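4. Episode Order and Viewer Retention in Year-End Compilations of Short Web Fiction

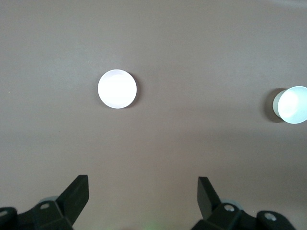
Figure 3. White round object on a plain tabletop, seen from directly overhead.

Talpur objects that a compilation is not a work in its own right and should be treated as a playlist with the gaps removed. On that view the order of the parts is a matter of upload convenience, and any drop in viewing between parts reflects the parts alone. We take the objection seriously, as it predicts that shuffling the parts of a compilation would leave the retention curve of each part unchanged apart from its place on the time axis. The data in this section do not support that prediction for comedy, and support it only partly for horror.

4.1 Material

The corpus consists of 305 compilation videos released by small production groups working in English or Spanish. Each video joins at least four short films that had already been released separately on the same channel. Trailers, blooper reels and videos with a spoken host segment longer than one minute were left out. The compilations contain 1033 distinct shorts after duplicates were merged. A short counted as a duplicate if the picture edit was the same, even where the music had been replaced; 377 shorts had replaced music, in most cases following a change in the license terms of a library track.

Genre labels were assigned by two coders (Orozco, Z., and Magaña) from the full short, without access to the title or the channel's own tags. Four labels were used: comedy, horror, drama and other. Disagreements were settled by a third coder. Shorts that parody horror were the main source of disagreement and were coded as comedy when the final scene was played for a laugh.

4.2 Measures

Retention for a part is defined as the share of viewers present at its first frame who are still present at its last frame. Skips inside a part were counted as departures only if the viewer did not return to that part. Title cards between parts were assigned to the part that follows them. Parts shorter than 100 seconds were kept in the corpus but dropped from the regression, as a single title card can account for too large a share of their running time.

For each part we also recorded its position, the genre of the part before it, and whether it had a chapter marker. Channel owners supplied the retention files directly. Two groups, Pesten and Galindo, supplied files for every compilation they had released. Unora supplied files only for compilations uploaded after it changed its account structure, and its earlier videos are therefore absent. The last files were received in October 2025.

4.3 Results

Position alone had a weak effect once the first part was set aside. First parts lost viewers faster than any other part in all four genres, in line with earlier work on single videos. From the second part onward the curve was close to flat, with a small rise in the last part. We attribute the rise to selection: viewers who reach the last part have already shown a tendency to stay.

The genre of the preceding part had a stronger effect. Comedy shorts that followed horror held more of their viewers than comedy shorts that followed comedy. The reverse pair showed no such gain, and horror following comedy performed slightly below horror following horror. Drama was not affected in either direction, though the number of drama parts in late positions is small and the intervals are wide.

Chapter markers lowered retention for every genre except horror. A marker makes it easier to leave a part without leaving the video, and the measure in 4.2 counts both as a departure. When departures from the part and departures from the video were separated, the marker effect on the latter was close to zero.

4.4 Seasonal parts

Holiday shorts need separate treatment. Most compilations in the corpus were released at the end of the year, and the groups tended to place holiday shorts last. Position and theme are thus confounded. The Istcombe compilations offer a partial check, as that group released its yearly collection in February and placed holiday shorts in the middle. In those videos the last-part rise remained, and the holiday shorts showed no gain over their neighbors. One channel cannot settle the question, and the season of viewing differs as well as the season of release.

4.5 Limits

Order was not assigned at random. Editors at two of the groups told us that they put the short they liked best second, to catch viewers who were about to leave after the opener. If editors judge quality well, part of the flatness from the second position onward may be their doing. Tlapale and Orozco, M., are preparing a version of the study in which the same shorts are released in several orders to separate audiences. Until those results are available, the genre effect in 4.3 should be read as an association.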